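Orange going brown on uncoated stock
Prepress and Color forum > Offset
Started in May

ydiep_hung
Original post

Setting up a booklet for offset and the oranges are failing in soft proof. The job is 40 pages, self cover, 400 copies, CMYK throughout, on Dreltum uncoated. The printer is Sleiman and they have asked for a 133 line screen. Title is Plondness.

Most of the pages are text and line drawings. The trouble is limited to the section with color photographs. In RGB on my monitor the orange is clean. When I turn on proofing with the uncoated profile Sleiman supplied, it drops to something close to terracotta, and the shaded side of anything orange goes brown. Greens and yellows move a little but I can live with those.

I have tried relative colorimetric and perceptual. Perceptual keeps more of the modeling but the whole page goes dull. Relative with black point compensation holds the neutrals and flattens the orange.

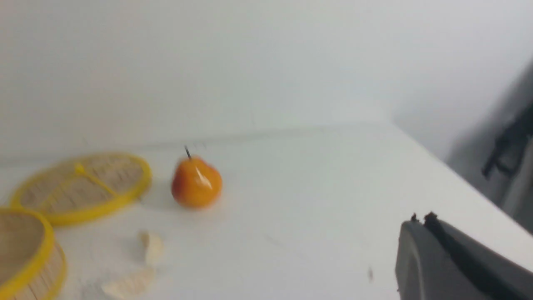

I also tried raising saturation before conversion. It made no visible difference in the proof except that the red channel filled up and the transitions got worse. I would like to know whether this is a profile problem or just what the paper does. Budget does not allow a fifth plate on every form, but I have not asked what it would cost on one.

osaze_plates
Reply

It is what the paper does. Orange in CMYK is magenta and yellow overprinted, and on uncoated stock both inks sink in, so you lose density and chroma before you start. Raising saturation in RGB moves the color further outside the gamut and the conversion brings it back to the same edge. All you did was push more of the tonal range against that edge.

The brown in the shadows is a separate matter. That is cyan and black coming in to darken the color. Look at the separations one at a time in the dark part of an orange area. If cyan is carrying most of the shape, that is your dirt.

dgyeo
Reply

Agree on the gamut, less sure about the second part. On uncoated paper you want some black carrying the shadow, and a decent profile with heavier black generation will do that with very little cyan. I would ask Sleiman how the profile was made. If they built it from their own press on Dreltum, leave it alone. If it is a generic one that came with the software, the black generation may be much lighter than it needs to be.

And turn on paper simulation if you have not. People skip it as it makes the screen look ugly, then complain that the print is ugly.

ydiep_hung
Reply

Paper simulation is on. I will ask about the profile. They are in Jelau, so I can drive over and look at a printed sample, which I should have done first.

Separations checked. Osaze is right about cyan. In the shaded parts of the orange it is doing more than black is.

yoonhee_joo
Reply

I would not convert the photographs as a batch. This is the order I use for books on uncoated, assuming the files are still RGB and sixteen-bit.

Check the white balance first. A slightly cool cast in a pale background is easy to miss on screen. It puts cyan into everything, oranges included, and on a page with a lot of near-white it will show as a tint. Sample the background in several places, away from any shadow, and get it neutral or a touch warm.

Look at the red channel. If it is clipped on the lit side of the orange, the only shape left is in green and blue, and the conversion has little to work with. Go back to the raw file if there is one and bring the exposure down.

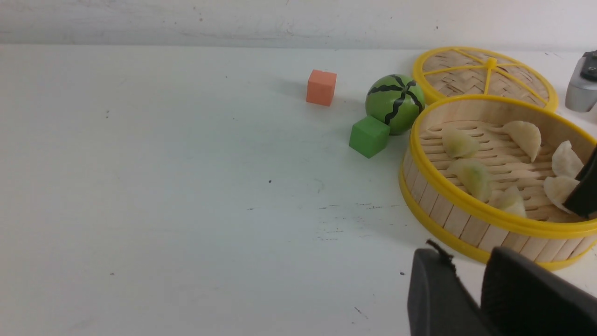

Convert with relative colorimetric and black point compensation. Then work on the CMYK file, masked to the orange. Pull cyan down in the midtones with a curve. Leave it alone in the deepest part or the shadow will look detached from the object.

Put a little of the lost weight back with black. Small moves. At that screen ruling a thin black tint over flat orange will look grainy before it looks dark.

Proof it on paper, next to the neutral parts of the same photo. An orange that measures poorly can still look right if the gray around it is clean.

dgyeo
Reply

Editing CMYK by hand after conversion is how you end up with files that cannot be reused. If the stock changes, all of that work is lost. I would do the same correction in RGB with the proof view on and let the profile do the separation.

yoonhee_joo
Reply

You cannot tell the profile where to put the cyan from the RGB side. You can influence it. For a run of this size with the stock already fixed, I would take the direct route and keep the RGB originals untouched in another folder. Reuse is not what he asked about.

dgyeo
Reply

He didn't ask, but he will be asked. A device link that limits cyan in the orange range would do it for every page and can be rebuilt later. I grant it is more software than most people have.

jyso
Reply

Both of these work, and the visible difference on that paper will be small. Two things have not come up.

Dot gain. If Sleiman are already compensating at the plate, and you lighten the cyan by eye from a proof that does not include the same curve, you will correct twice. Ask them.

Fine specks and scuffs. Pale surfaces pick up small dark marks, and a coarse screen will render some of them and lose others, so what remains looks like hickeys on the plate. Either clean them all or leave them all. I had a press operator stop a run over three specks that were in the photo.

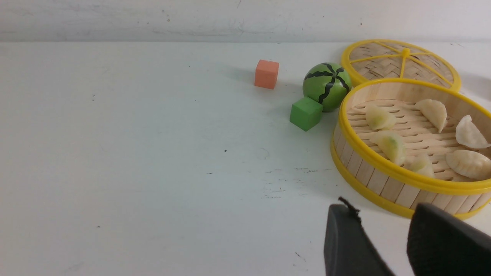

Would a spot orange on one form be worth it, if all the color pages can be moved there?

It depends on whether the imposition allows it without breaking the order of the text. If the color section fits on one form, the extra cost is one plate and a wash-up, and a spot orange will give you chroma that magenta and yellow cannot reach on uncoated. You would have to build the fifth channel yourself, and most proofing systems will show it only loosely.

osaze_plates
Reply

I would not do it for photographs. Fine for flat areas. For an image you need the orange channel to fade properly into the process colors, and the first attempt usually has a visible seam where it hands over. Angle is a problem as well. Orange normally takes the cyan angle, and that only works where cyan is nearly absent.

jyso
Reply

Cyan would be nearly absent after the correction discussed earlier. But yes, it is a lot of work for a short run.

ydiep_hung
Reply

Back from Jelau. The profile is theirs, made on this press but on the previous batch of Dreltum, which was a slightly warmer white. They do apply a plate curve and the profile includes it, so what I see in the proof is already compensated. They measured a solid orange patch from an old sheet against the profile and the difference was over 2, mostly in lightness. They regard that as normal on this stock.

They quoted the fifth color. I am not doing it.

I ran one photo both ways, Yoon-hee's curve in CMYK and Dong-geon's correction in RGB. On the contact proof the CMYK version has a cleaner shadow side. The RGB version has smoother transitions near the highlight. Under their viewing booth I preferred the first, and the operator preferred the second.

dgyeo
Reply

The operator has to hold it on press, for what that is worth. Which one had the lower total ink in the darks?

ydiep_hung
Reply

The RGB version, by a small margin. Drying was the reason he gave too.

yoonhee_joo
Reply

Then use the RGB version and take a little more cyan out with a selective adjustment before conversion. The total will drop again. Send them the page with the darkest orange as the test, and have it proofed on the current batch of paper if they have an offcut.

ydiep_hung
Reply

They have offcuts. Files go over in the morning. I will post the readings when the proof is back.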